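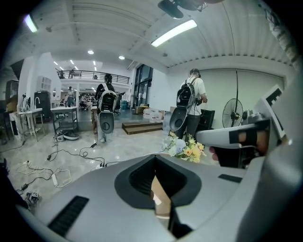

Home | Products | Services | News | Contact

Nodport presents new stretch wrapping station for small warehouses

May | By Edileuza Seixas, Nodport press office

Nodport has started the sale of Nemik, a pallet wrapping station made for warehouses with little floor space. The machine wraps up to 21 pallets per hour and accepts loads up to 700 kg. It is delivered in one piece and can be moved with a normal pallet truck.

The first customer is the food distributor Tripathi, which has ordered 5 stations for its two sites. Before, the staff of Tripathi wrapped all mixed pallets by hand.

"Many of our customers send goods only in the afternoon, and they asked us for a machine which is simple to learn," says Daiane Sales, head of sales at Nodport. "With Nemik the operator chooses one of four programmes and presses start."

The film is supplied by Jotance, in rolls of 605 metres. Other film of the same width can also be used.

Visits to the showroom are possible each Thursday, by appointment with the sales office. Spare parts are kept in stock at Nodport.

Shares: 21 | Comments: 0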